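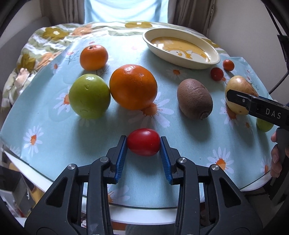

# Paste tomatoes all ripening at once, no time to can. Can I freeze them whole and make sauce later?

**Asked in Kitchen Garden > Preserving** | September 2022 | 1,542 views

First year growing paste tomatoes and I am over the moon with them, but I've got myself in a pickle. I put in way more plants than two people need (the seedlings were so small in June!) and now every windowsill in the house is full. I work late most of this month and the next free weekend I have for canning is 3 weeks off. They won't last that long.

My neighbor told me to throw them in the freezer whole and deal with them when I have time. Is that really all there is to it? Things I'm wondering:

- Do I have to blanch and peel first?
- Will the sauce taste any different from fresh?
- Can I still can the sauce afterward, or does freezing mess that up?
- Some of them are still orange at the shoulders. Freeze now or wait?

The variety is Banelix, if it matters. They're oval, pretty meaty, not many seeds. I have a small chest freezer with one basket free and no pressure canner, just a big water bath pot.

Thanks in advance, you all talked me through my first garlic harvest and I still have braids hanging in the hall!

---

## Answer 1 (marked as most helpful)

Yes, yes, yes, freeze them! I've done this every year since we moved up to Takmont and I would never go back to peeling hot tomatoes in August. Your neighbor is a smart cook.

**No blanching.** Wash them, dry them well with a towel, pull the stem, and cut out the core if it's woody. I core mine before they go in, as it's a pain to do on a frozen tomato. Lay them on a cookie sheet in one layer until they're hard, then tip them into freezer bags and press out the air. If you skip the cookie sheet they freeze into one giant red brick. You can still use the brick, you just have to use all of it.

**Peeling is the best part.** When you're ready, run a frozen tomato under warm water for a few seconds and rub. The skin slides right off in your hand! My kids fight over this job. Or let them thaw in a colander and the skins will slump off without any help.

**Flavor.** Cooked into sauce, I can't tell the difference. Texture is another story: a thawed tomato is soft and floppy and no good for a sandwich or salad. For sauce you want them to fall apart, so who cares.

**Less simmering.** Thaw them overnight in the fridge in a colander set over a bowl. A lot of thin, pale juice will run out. Pour it off and your sauce starts out much thicker and cooks down faster. Keep the juice for soup or for cooking rice – it tastes of tomato even though it looks like nothing.

**Canning afterward.** You can make sauce from frozen tomatoes and can it in a water bath, as long as you add acid the same as you would with fresh. That's bottled lemon juice, 2 tablespoons to a quart jar or 1 to a pint. Use bottled and not fresh squeezed, as fresh lemons vary. Follow a tested recipe for the time and don't toss in extra onions, peppers or oil, which change the acid level. If you like a garlicky, oniony sauce (me too), can it plain and add those the night you open the jar, or just freeze the finished sauce.

**Orange shoulders.** Wait. Leave them on the counter in a single layer, out of direct sun, and check them every day. They'll color up fine indoors. Windowsills can get too hot, so I'd move yours to a table if you can spare one. Pull any with a soft spot or a split and use those for supper.

Label the bags! I use mine up within the year, and by spring I'm always sad to see the last one go.

— Rakiya Ekpo

> **Comment from the asker:** This is wonderful, thank you! First tray went in tonight. Do you salt them at all before freezing?
>
> **Reply:** No salt, nothing. Season when you cook. Have fun with it!

---

## Answer 2

Seconding the freezer, with one other idea if you run out of room in that basket, and with paste tomatoes you will.

Roast them first. Cut in half the long way, cut side up on a sheet pan, a bit of olive oil and salt, 300 degrees until they're wrinkled and brown at the edges. Takes me 2 to 3 hours depending on how big they are. A full pan shrinks down to one quart bag. The taste is incredible, sweet and dark, and you can do a pan while you're home in the evening. Blend skins and all, I've never bothered picking them out.

Don't water bath can the roasted ones with the oil on them. Freezer only.

I grew Banelix alongside Manríquez last year and both were great this way, though Manríquez has a thicker skin and I did end up running that one through the food mill. Mine is an old Astano with a crank that sticks. If you ever see one at a yard sale, buy it anyway, the screens are good.

Also don't stack the ripe ones in a deep bowl while they wait. The bottom layer goes bad first and you smell it before you see it.

---

## Answer 3

we just put them in a grocery bag in the freezer door, never had a problem. good for chili

> **Comment:** Thin grocery bags let a lot of air in, so they'll get frosty and pick up smells after a couple of months. Fine if you eat chili as often as we do, though!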